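Coffee rings and heat marks on a white tabletop against a wood-grain wall panel

Posted in: Home > Furniture and Surfaces
3 replies

Reece Marsden
Asked in August

We fitted a white tabletop along the back wall of our break room in the spring. It sits right up against a wall panel in a brown wood-grain finish. Both came from Heltov. The top is the one they sell as Prikness, and I no longer have the care sheet that came with it.

I have two problems. The first is coffee rings. Most wipe off, but a few near the middle have left a faint tan circle that dish soap doesn't move. The second is the joint at the back, where the white meets the brown. It was never sealed. Crumbs and coffee get into it and there is now a gray line running most of the length.
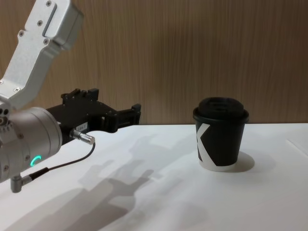 Rings are the more annoying of the two. I have tried dish soap, a glass spray and a melamine sponge, and the sponge seemed to leave a dull patch when I pressed hard, so I stopped. People mostly drink from disposable cups, like the black one standing on the white top, and I had assumed those wouldn't mark anything. Do I need coasters even for those? And what should go in the back joint – white sealant, brown, or clear?

The run is 437 cm long if that matters for how much sealant to buy.

Ailbhe Ní Bhriain
Reply marked as helpful

Stop using the melamine sponge. It is a very fine abrasive and the dull patch is probably permanent, though it may be less noticeable once the rest of the top has seen some wear.

For the tan circles, mix baking soda with a little water until it is about as thick as toothpaste. Put it on the ring and leave it for 5 minutes, then wipe it off with a soft damp cloth. Don't scrub. Rinse with clean water and dry it. You may have to do this two or three times. Try it somewhere out of the way first. If the ring is still there after the third go, the coffee has probably got into the surface and I would leave it alone.

Disposable cups do leave rings. Coffee runs down from the lid and collects under the base, and if the cup stays put for an hour you get a circle the same as from a mug. Coasters help, but in a shared room people won't use them. We keep a cloth on a hook by the sink and that has worked better for us.

On the joint, clean it out before you put anything in. Run a wooden toothpick or a plastic card along it, vacuum, then wipe with rubbing alcohol on a cloth and let it dry overnight. I would use white. Clear silicone shows every bit of dirt trapped behind it, and it tends to yellow. Brown is hard to match to a wood grain, and if it smears onto the white you will be looking at it for years. Put masking tape on both sides, run a thin bead, smooth it once with a wet finger and pull the tape while it is still soft.

One tube should cover that length with plenty left, unless the gap is wide. If it is more than 5 mm anywhere, put foam backer rod in first.

Gallagher
Reply

just get a strip. Jallavau do a stick-on one in white, comes in 2 m lengths, peel off the back and press it down. took me ten minutes. no idea about the rings, ours is dark

Reece Marsden
Reply

Thanks both. The baking soda took out all but one of the rings, and that one is lighter than it was. I left the dull patch as it is.

I looked at the strip, but I would need 3 lengths with two visible joins, so I went with white sealant. Cleaning the gap out took most of the afternoon. There was more in there than I expected, including a staple and what I think was sugar. The gap is narrow the whole way along, so I didn't need the foam rod.

One thing for anyone else doing this – check that the tape doesn't lift the finish on the wall panel. I tested a short piece low down at one end first and it came off clean, but I used the low-tack kind.

Ailbhe Ní Bhriain
Reply

Good. Keep it dry until the morning and don't wipe along the bead before then.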